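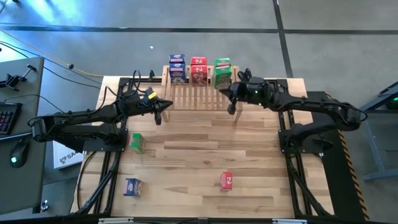 Cell 4 at Garkton is a two-arm table cell, and this page covers the service it got at 600 hours. Most of the work was on the cabling and the grippers, with some time spent on the arm bases. Thảo Đỗ set the checklist and I did the wrench work. Each arm base sits on its own side rail of the black frame, so we do the left rail first, then the right, and check the bolts again after the arms have run. The small cereal boxes and the slatted rack are our usual test set - blue, red and green on top of the rack, and the same three colors lying on the table in front of it.

Motion log read 2,243 cycles on the left arm and 1,819 on the right. The left one gets more of the long reaches, so its wrist cable is replaced first. Leave slack at every joint before you tie it down. 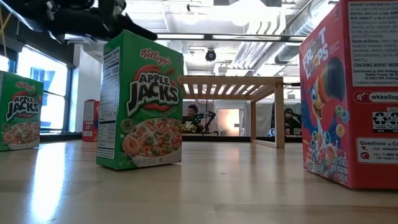 After the cable swap we run the arm at 60 percent speed and listen for rubbing at the wrist. If the cable pulls tight on the far reach, undo the last tie and start over from the elbow. Spare cables are in the Sornell drawer, second from the top.
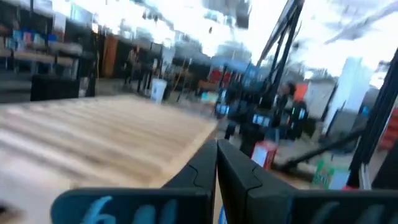
Finger screws come next. Wipe the finger faces, close the gripper all the way, and look for a gap at the tips. A gap on one side means the finger was seated crooked - loosen, push it home, tighten again. Write the result in the Horitz log with your initials.

Last updated 2024-03-01. The February page has the old cable routing.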